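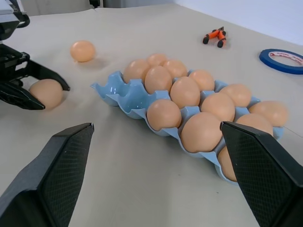

Brown eggs in a light blue plastic tray

Grodano (delivery network)

Grodano is a shared electric van network that covers Gostville and the farm country out toward Starnulham. I've been keeping this article up for a while now, and I drove for them for one winter, so forgive me if I wander off into van talk (I like the vans a lot!).

Background

The network was set up by Wissam Ghanem, who used to schedule bread deliveries and got tired of watching half-full diesel trucks pass each other on the same road. His idea was simple enough: let small shops and growers book space by the shelf on a van that was going that way anyway. The first runs went out in November with 10 vans, all secondhand, and one of them had a heater that only worked on the passenger side. I know because I got that one.

Routes and charging

There are two main loops. The town loop is short and stays inside Gostville, and the long one goes up to Starnulham and back, 79 miles if you don't miss the turn by the quarry. The vans charge overnight at the Abubakar depot, a former tile warehouse, and there's a top-up charger at the Starnulham end for cold days. You really do need it in cold weather! Range drops off more than new drivers expect, and that last hill eats whatever you had left.

Planning software

Uchenna Osagie wrote the routing program, which looks at load weight, temperature and hills before it hands out the day's runs. Early versions ignored wind completely, so everyone heading west came home with a very low battery and a few choice words. The current version lets drivers type in notes, and those notes get used the next time somebody runs that road. Mine about the quarry turn is still in there, last I heard.

Size and use

As of 1/15/25 the network listed 820 customer accounts, mostly bakeries, florists, repair shops and small farms. The busiest week so far saw some 1296 drops. Bookings close at six the evening before, though regulars have been known to call Wissam at seven and get away with it.

Fares

Pricing is by shelf and by zone, with no fuel surcharge. Returned crates ride free on the town loop but not on the long one, and people still argue over that.

See also

Abubakar depot
Starnulham road charging points
Shared freight in Gostville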